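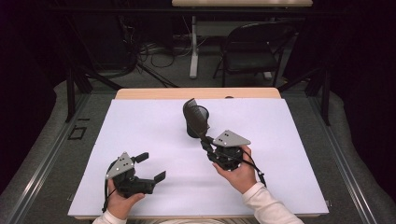
Foro > Mantenimiento y puesta a punto > Pinzas de mano Horkard: los dedos no cierran igual

belmiro_cunha
Buenas. Llevo desde abril cuidando un par de pinzas Horkard, las de mano, con cable y placa triangular de marcadores encima. La izquierda cierra como un señor. La derecha llega con un dedo antes que el otro y empuja el objeto de lado antes de agarrarlo. Con cosas pesadas da igual, con un vaso de plástico te lo pasea por la mesa.
He limpiado las guías, he reapretado los tornillos de los dedos y he dicho varias palabrotas, por ese orden. El manual dedica al asunto una línea: "consulte con su distribuidor". Mi distribuidor es Plivbridge y me ha contestado que consulte el manual.

ngochua
¿Cuántos ciclos llevan? A mí me pasó lo mismo y era el casquillo, que coge holgura por un lado. Lo cambias y listo.

belmiro_cunha
Ni idea de los ciclos, el contador se pone a cero cada vez que se desenchufa, gran detalle. Holgura a mano no le noto. Para probar he dejado un portalápices de malla negra en el tablero blanco, que con ese fondo se ve enseguida si el dedo se adelanta. Los dedos tienen ya los cantos rozados, pero la cara interior la veo plana.
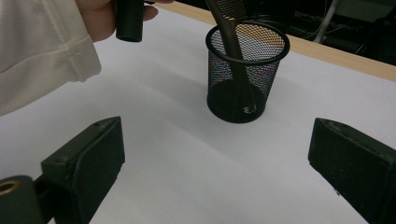
Quyên Võ
Antes de cambiar nada, mira el cable. Si tira del cuerpo de la pinza hacia un lado, la mano compensa sin darte cuenta y parece que el dedo llega tarde. Déjale un bucle de 17 cm y vuelve a probar.

ngochua
Con todo el respeto, el cable no mueve un dedo. Casquillo.

Quyên Võ
El cable no mueve el dedo, mueve la muñeca. He visto cambiar 8 casquillos en perfecto estado por culpa de una brida mal puesta. Los cambié yo, así que lo sé de buena tinta.

hwayoung_do
Yo voto por algo más aburrido: el cero. Abre del todo, mide de cada dedo al eje con un calibre y compara. Si hay más de dos décimas de diferencia, afloja el prisionero, céntralo y aprieta. Luego repite el cero por software o no habrás hecho nada.

belmiro_cunha
Vale, he probado las dos cosas, primero el cable por ser gratis. Con el bucle mejora algo - poco, pero Quyên se merece su medio punto. Después medí: nueve décimas de diferencia. Nueve. Y yo limpiando guías como un monje.
Lo que hice, por si a alguien le sirve: pinza abierta y apoyada sobre el tablero, corriente fuera, prisionero flojo un cuarto de vuelta, centrar, apretar a mano y rematar con la dinamométrica. 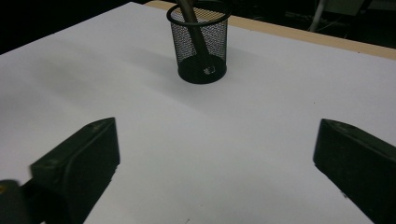
Luego el cero por software, que hay que hacer dos veces porque la primera no guarda (sale el mensaje de "guardado", eso sí, muy educado). He hecho unos 200 cierres entre ayer y esta mañana y la diferencia sigue por debajo de una décima. Volveré a medir dentro de un mes.

ngochua
Se te habrá ido de centro por algo. Un prisionero no se afloja solo. Mira el casquillo.

hwayoung_do
Se afloja solo perfectamente si salió de fábrica sin fijador. Ponle una gota del de resistencia media, del fuerte no, que luego hay que sacarlo con soplete.

belmiro_cunha
Sin fijador estaba, rosca limpia como una patena. Gota puesta. Y he pedido un casquillo, ngochua, para que duermas tranquilo. Plivbridge dice que tarda ocho semanas.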